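4.2 Der Rucksack und seine Unterlage

Jetzt also zu dem Teil, auf den ich mich beim Schreiben am meisten gefreut habe, nämlich zum Packen selbst. In Abschnitt 4.1 ging es um Brotdosen und Mäppchen, also um Dinge mit festen Wänden, und die sind im Vergleich geradezu brav. Ein Kinderrucksack ist das nicht. Er hat zwar ein Vorne und ein Hinten, aber sobald er leer ist, sackt er in sich zusammen, die Träger rutschen irgendwohin, und man sucht erst einmal die Öffnung (ich jedenfalls, und zwar jedes Mal wieder).

Für die Reihe Skullard haben wir deshalb mit weichen Taschen gearbeitet und dazu flache Kleinteile gelegt, die hineinsollen. In der Vorgängerreihe Trullton hatten wir noch alles auf eine glatte graue Platte gestellt. Das sah schön ordentlich aus, war aber mit keinem Küchentisch zu vergleichen, den ich kenne. Also kam diesmal eine geblümte Tischdecke darunter und gemusterte Tapete an die Wände — ein bisschen wie bei meiner Großmutter im Wohnzimmer, und ich fand es sofort gemütlicher.

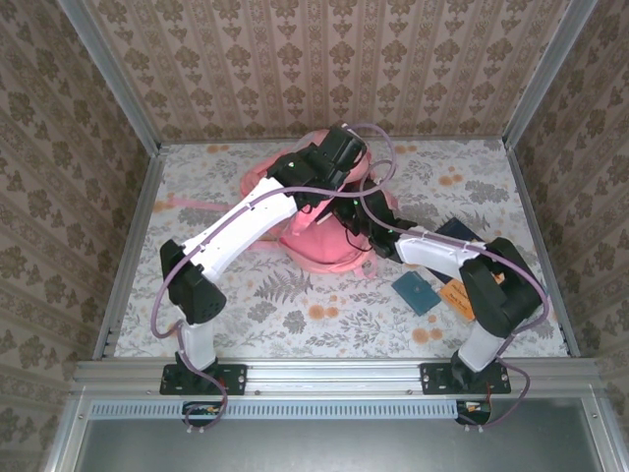
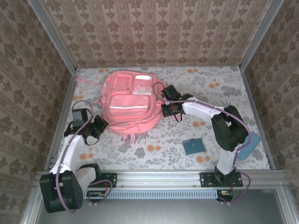
Abbildung 7: Rosa Packgut auf der Blumendecke, Reihe Skullard. Im zweiten Bild liegt der Rucksack flach mit der Vorderseite nach oben, rechts unterhalb davon ein kleines Portemonnaie in Petrol.

Insgesamt umfasst die Reihe 461 Packvorgänge. Davon haben wir 200 von Hand durchgesehen und in Phasen zerlegt: ausrichten, öffnen, einlegen, schließen. Ich hätte vorher gewettet, dass das Einlegen am längsten dauert. Falsch gewettet! Das Ausrichten frisst die Zeit, und zwar vor allem dann, wenn die Tasche zerknüllt daliegt und erst glattgezogen werden muss. Liegt sie schon flach, ist die erste Phase fast geschenkt, und das Öffnen wird zum eigentlichen Thema.

Bei den Vortaschen gibt es noch eine Feinheit, die wir im Schema zunächst übersehen hatten. Ein großes Reißverschlussfach unten lädt dazu ein, alles dort hineinzustopfen, auch wenn das Portemonnaie in einem der kleinen Fächer besser aufgehoben wäre. In 19 der durchgesehenen Vorgänge ließ sich nicht eindeutig sagen, welches Fach gemeint war. Diese Fälle haben wir getrennt geführt und in Tabelle 5 nicht mitgerechnet. Man kann darüber streiten, und wir haben darüber gestritten, einen halben Nachmittag lang.

Die Decke macht übrigens auch etwas mit dem Ablauf. Stoff auf Stoff rutscht anders als Stoff auf Platte, und wer am Träger zieht, zieht gern mal eine Falte mit. Wir haben die Decke vor jedem Durchgang glattgestrichen, beim Nachbau in Preltelcombe wurde sie dagegen nur morgens gerichtet. Ob die dort etwas längeren Zeiten daher kommen, kann ich aus unseren Daten nicht ableiten.

Zum Vergleich ziehen wir im nächsten Abschnitt die Sammlung Barros heran, die mit 800 Vorgängen deutlich größer ist, dafür aber nur Einkaufsbeutel ohne Reißverschluss enthält. Die Phase »schließen« fällt dort komplett weg, was man beim Lesen der Mittelwerte in Tabelle 6 bitte im Kopf behält.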